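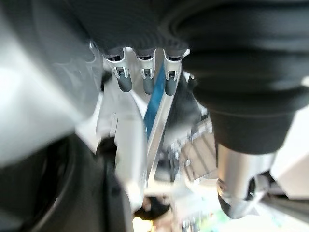

Saturday, lab to myself until lunch

Came in to get the last of the hand-guided demos done for the Dolum job and ended up spending the first hour on the wrist view again. Writing it down properly this time so that whoever picks this up in the week doesn't have to go through my scribbles on the whiteboard (half of which got wiped, thanks).

Where we are: 1,821 demos on the drive as of this morning, target is 2,000. That count is after I threw out the batch where the clock on the recording machine had drifted and the arm positions and the video didn't line up. I was sad to lose those, some of them were lovely! But there's no honest way to stretch them back into place, I did try.

So, the wrist view. When the fingers hang straight down you get all three grey rubber tips in the picture, with the white brackets nice and sharp above them, and that's what we want the policy to be looking at. The trouble is everything else. The big rubber bellows takes up a great chunk of the right-hand side, and when I bend the wrist back for an approach it creeps in towards the outermost finger until there's only a sliver of light between them. I'd been treating that as a nuisance for us humans watching the monitor, but it matters a lot more for the training. If the tip goes behind the bellows just as it touches the part, then the most useful moment of the whole demo is the one we can't see.

Two ways round it that I can think of. One is to turn the camera a little on its mount, which means redoing the calibration and also means the first 1,821 don't match the rest. The other is to keep the camera where it is and be fussier about how we move the arm by hand. I'm going with the second for now. New rule for anyone guiding: come in from the left and keep the wrist as straight as you can for the last bit of the approach. It feels slightly awkward in the elbow for the first few goes and then you stop noticing.

The light is the other thing. It was very bright in here this morning, a cool flat sort of bright, and the casing on the left was nearly white at its edge on the monitor. Anything shiny gets a hard streak down it. I put the exposure down one step and left it there for all of today's runs. Please don't put it back to auto, auto hunts about every time the hand swings past something pale and you can see it pumping in the playback.

Speed! I keep going too fast. I watched a few of my own back with a cup of tea and the swings between stations are just smear, the casing on the left especially, it's one big soft blur. The fingers hold up fine, they travel with the camera so of course they do, but the background is mush. For the long moves I don't mind much, the policy only has to get from one place to another there. For the approach I do mind. I'm now counting under my breath, which looks daft but works. Slow in, stop, close, wait a beat, lift.

The waiting a beat is new. The Clokura recorder has a habit of trimming still sections off the end of a demo, and if you close and lift in one go it sometimes decides the close was part of the lift. With a proper pause it marks the two separately. There's a setting for this (under segments, called hold something) and I've got it on 3, which seems to be the sweet spot. On 2 it chopped a grasp in half.

Tried the remote rig as well, after the hand-guided ones. The Stomov handles are much nicer since the cable got rerouted, there's hardly any tug on the left one now. My grasps through the handles are cleaner than the ones I do by hand – I think it's because my own arm isn't shoving the robot's wrist off line while I'm trying to close the fingers. On the other hand I can't feel a thing, and I twice pushed a tip into the fixture harder than I'd like. No damage that I could find, I wiped the fingertips down and they've still got their smooth matte finish all over. Could somebody check the middle one again with fresh eyes though.

Mixed feelings on mixing the two kinds of demo. The remote ones are smoother and slower, the hand-guided ones have more variety in them and more recoveries, where I've gone in wrong and corrected. I want those recoveries. The last policy we trained on only tidy demos fell to bits the moment a part was a finger's width off, and sat there closing on air. So I've tagged today's by method and we can try it with and without.

The Yazıcı fixture is still a pain to reset between runs, the latch sticks. I've been tapping it with the handle of a screwdriver. If it's going to stay in use until November it wants a new spring.

To do, in no order:

Ask about a spare bellows with a slimmer collar, if there is such a thing
Write the left-side approach rule on the card by the e-stop
Copy today's runs to the second drive (started, was at the slow bit when I left)
Train a small one overnight on the remote demos alone, just to see
Find the good screwdriver, I had it at ten o'clock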